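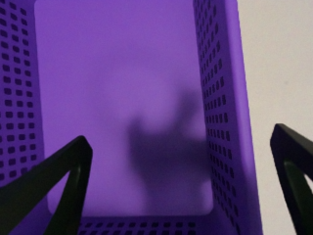 How do you know the arms are done when the job is moving cloth out of a basket?
The planner looks at the basket floor through the wrist view and asks whether any fabric is left on it.

Sounds easy, and it was the part I got wrong all through June! My first check just looked for dark blobs, and a gripper throws a lovely dark blob on purple plastic. So the planner kept finding a "cloth" that was only shadow, and the arm kept going down for it. Casimiro Tejada over in the Nurnberg office suggested comparing texture instead (our simulated fabrics all have that pebbly pattern, the plastic doesn't), and false pickups went from 40 in a batch of 145 runs to 2. I owe him lunch.

The other big change in Stovska is that both arms now share one task list. Before, each had its own, and they'd wait on each other politely until the timer ran out – very sweet, very useless.

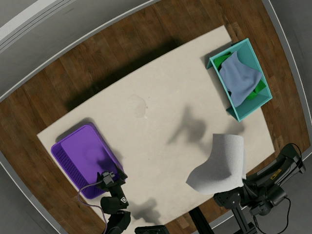 Two arms, one task list: the basket at one end, the teal bin at the other.

Next up is the bin side, and that's where I've been spending my evenings. Once several cloths are piled together, the segmentation has to decide where one stops and the next begins, and color alone won't carry it.

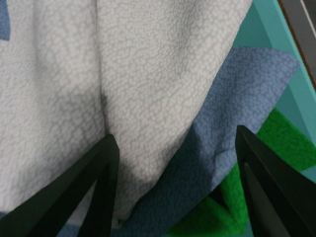
I'm trying a version that follows edges first and fills in color second. It's slower, 50 milliseconds more per look, but the masks hold together much better across a fold. If you want to poke at it, the branch is called Vi and the settings are in the usual Ilness folder. Please send me your weird failures – the weirder the better!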